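袜子这件事，我终于想认真写一写

三月份换季，我把衣柜最下面那层翻出来，发现我的袜子已经到了一种没法解释的状态。单只的、成双的、松了口的、去年冬天塞进去就再没见过天日的，全挤在一个鞋盒里。每天早上出门前我都要蹲在那儿扒拉，扒到两只颜色差不多的就套上走人，有一次到了公司脱鞋试新鞋，才看见一只是深蓝一只是黑，当时那个尴尬啊，脚趾都蜷起来了。

所以这个月的主题就定了：收袜子，顺便收那些又小又软、叠好了也站不住的东西，比如方巾、薄围巾、睡觉戴的眼罩。

先说我走过的弯路。

最早我买过Arnberg的布艺抽屉盒，就是那种折叠的、中间有隔断的，看着特别整齐。刚拿回来我高兴坏了，一口气塞满，拍照发给我妈看。结果用了两个星期，隔断就开始往一边倒，因为它是软的嘛，左边塞得多一点，右边那格就被挤成一条缝。每次抽一双出来，旁边三双跟着一起冒头。后来我在隔断里插硬纸板，插了几回也烦了，现在那只盒子拿去装充电线，倒是挺合适，线不怕挤。

然后是挂袋。门后面挂一排透明口袋，一个口袋放一双，听上去很美。可是我家那扇门后面本来就挂着浴袍，再加一层口袋，门关不严，晚上一开一合哗啦哗啦响。挂了一个晚上就摘了。

再后来才轮到木格子。我是在Urkton的店里看到的，当时是去买衣架的，路过架子就走不动了（我对带格子的东西真的没有抵抗力，小时候连药盒都要攒着）。浅色的木头，每边四格，格子浅浅的，一眼看到底。旁边还有一款深的，十八格，我站在那儿比了半天，还是拿了浅的这款。深的能装是能装，可是东西一掉下去就看不见，看不见就等于没有，我太了解我自己了。

拿回家第一件事是用干布把里面擦了一遍，角落里容易藏木屑，不擦会勾线，薄袜子尤其怕这个。我有一双特别喜欢的细针袜就是被一个毛糙的抽屉勾坏的，到现在还心疼。然后放在窗边散了两天味道，才开始往里放东西。

叠法我也试了好几种。我妈那一辈都是两只叠一起，袜口往外一翻，包成一个球。方便是方便，但是袜口天天这么撑着，松得特别快，而且球是圆的，放进方格子里四个角都浪费。我现在是这么叠的：两只对齐摊平，脚跟朝上抹一抹，先把袜尖折到袜口附近，再对折，如果是中筒的就多折一道，最后压一压，变成一个方方的小块，直接放进格子。不用塞，也不用卷。厚的一格一双，薄的船袜一格可以放两双。

带花纹的我会特意把花纹露在上面。这一点很多人可能觉得没必要，可是我的深色布料实在太多了，黑的、接近黑的、说不清是不是黑的，全叠成小方块以后长得一模一样，有图案露出来才好认。红灰花纹的、蓝白红拼色的，一看就知道是哪个，纯黑的就老老实实夹在中间。

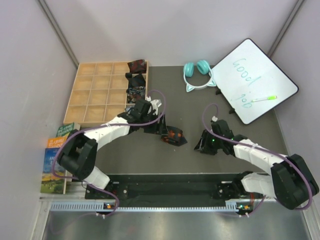
木格子要不要全部放满？
留几格空着比较好用，洗完收回来的东西有地方放，想换个位置也不用先把别的挪出来。

我以前就是有空必填。鞋盒时代是能塞就塞，布盒时代也是能塞就塞，好像空着就是浪费钱。现在反过来了，我从最右边那一列开始放，常用的放这一列，别的慢慢再说。早上困得眼睛都睁不开的时候，手伸过去就是那一列，不用想。

还有一个问题是放在哪儿。说真的，我一开始是放抽屉里的，可是我家抽屉高度差了那么一点，放进去能放，就是拉开的时候最上面那层布会蹭到，蹭几次就歪了。后来干脆放到台面上，和别的杂七杂八放一块儿。台面上东西一多就容易乱，我的办法是给每样东西划个固定的地盘：书靠着边立着，耳机放一块儿，小白板另放一块儿，格子占一个角。谁也别越界。

说到小白板，这个我真的要夸一下。我原本买它是想写购物清单的，写了几次就懒了，清单还是记在手机里。可是用来写一句鼓励自己的话特别好使！收拾完一个角落就写一句，英文中文都行，丑也没关系，第二天早上看到心情就会好一点。笔就搁在板子上，别收进笔筒，一收进去就再也不会写了，这是我的血泪教训。

耳机我也折腾过。以前挂在椅背上，挂着挂着就掉，后来买过Rankin的一个桌边挂钩，粘的那种，夏天一热胶就软了，半夜啪的一声，把我吓得坐起来。现在就平着放，头梁舒展开，不压任何东西。带耳朵造型的那种更不能压，尖尖的小角要是被书压住了，看着怪可怜的。

书呢，我只留正在看的，立着放，靠边。以前我喜欢平着摞，越摞越高，最底下那本永远抽不出来，最后就变成了一个垫子，上面放水杯。现在立起来，想看哪本抽哪本，看完的送回书架去。

再啰嗦几句木格子的保养吧，有朋友在上一篇底下问过。

别用湿布直接擦，真有污渍就拿拧得很干的布抹一下，马上再用干布过一遍。没上漆的木头吸水，潮了以后格子里会有一股味道，布料跟着也有味道。我会在其中一格里放一小块香柏木，不用多，一块就够。之前我用过Winine的薰衣草香包，味道太冲了，围巾拿出来一整天都像泡在花店里，同事还问我是不是换了洗衣液。喜欢浓香的人可能会爱，我是扛不住。

还有，衣物一定要干透了再放进去。尤其是厚袜子，摸着表面是干的，脚跟那一块常常还潮着。我一般收下来先在椅子上摊一晚上，第二天再叠。听起来很麻烦，其实就是顺手的事，刷牙的时候就叠完了。

至于那些落单的袜子，我这次狠下心给了它们一个期限：放在一个小布袋里，等一个月，另一半要是还不出现，就剪开当抹布，擦窗户缝、擦百叶窗特别好用，套在手上一捋就干净。我已经套着一只灰的把整个厨房的百叶窗擦完了，成就感非常强。

花费的话，格子六十三块，香柏木是以前剩的，白板和笔早就有。比起之前那些买回来又闲置的东西，这次算花得很值了。

下个月想弄的是围巾和帽子，帽子我到现在也没想好怎么办，叠了会有印子，不叠又占地方，我家那顶宽檐的已经在书架顶上坐了整整一个冬天。大家要是有好办法，留言告诉我呀，我先去把剩下那几双船袜叠了。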